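Home | Match Diary | Old Posts | Say Hi

Still hoarse

July 3, 2019

I was going to write about the women's league schedule this week and then I went to the Cilside game instead, so you get this. My voice is gone. I croaked at the guy in the bakery this morning and he gave me the wrong rolls, and I ate them anyway.

So! Attendance was 2324, which they read out over the speakers in the second half, and the whole east side cheered for itself. When I started going we could sit wherever we liked and put our coats on the next three seats. Now I have to get there early or I end up behind Lyle Delacroix, who is very tall and stands up for throw-ins. (Lyle, I know you read this. Sit down.)

The game itself was scrappy. Herkik came to sit deep and kick people, and for most of the first half it worked. Our left back kept getting the ball with nobody to pass to, and you could see her getting crosser and crosser about it. Then Santino Henríquez made a change at the break, pushed her up level with the midfield, and it was like somebody had opened a window. Two goals in seven minutes! The second one went in off a shin and I don't care.

What I do care about is the field. The men's side had played on it the night before and the goalmouth was a mess, all divots and sand. Takeshi Ebihara asked about it at the fan meeting back in December and was told the women would get first use on alternate weekends. I've been keeping track and that hasn't happened yet. I wrote to the club again last night. If you want to write too, be polite, but do write. 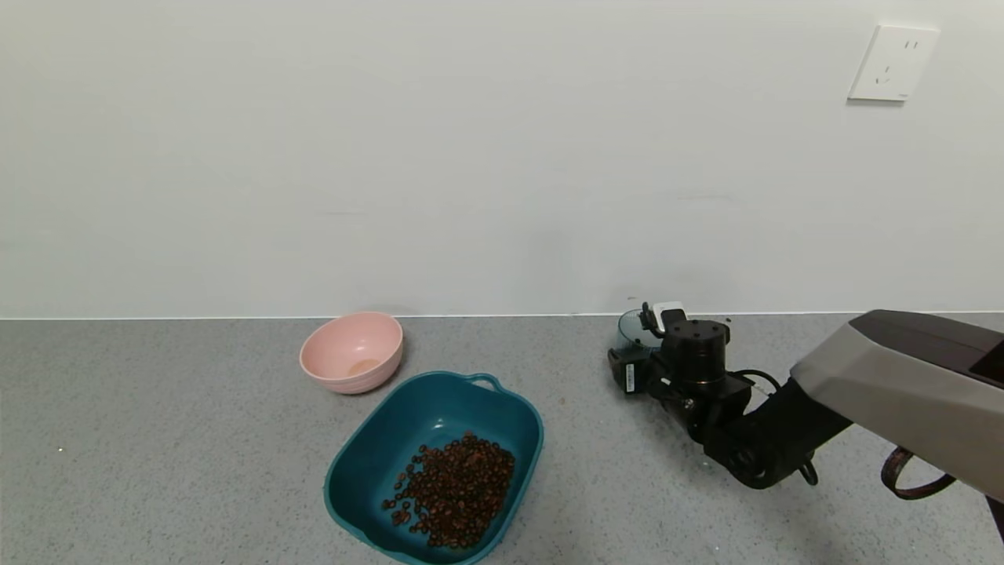 Match Diary, No. 382

A few people asked about the away trip to Piltard. Yes, there's a bus. Lieven Stevens is taking names, and you pay him on the day, in cash, exact money if you can manage it. Bring something to eat because the stand there only does hot drinks and those awful orange crackers. I'm bringing my niece, who has decided she's a goalkeeper now and wants to watch from behind the net for the full ninety minutes, so come find us there.

Also, Sota Ishida has my blue scarf. I want it back before the Hamada game.

Contact | © Match Diary | Back to top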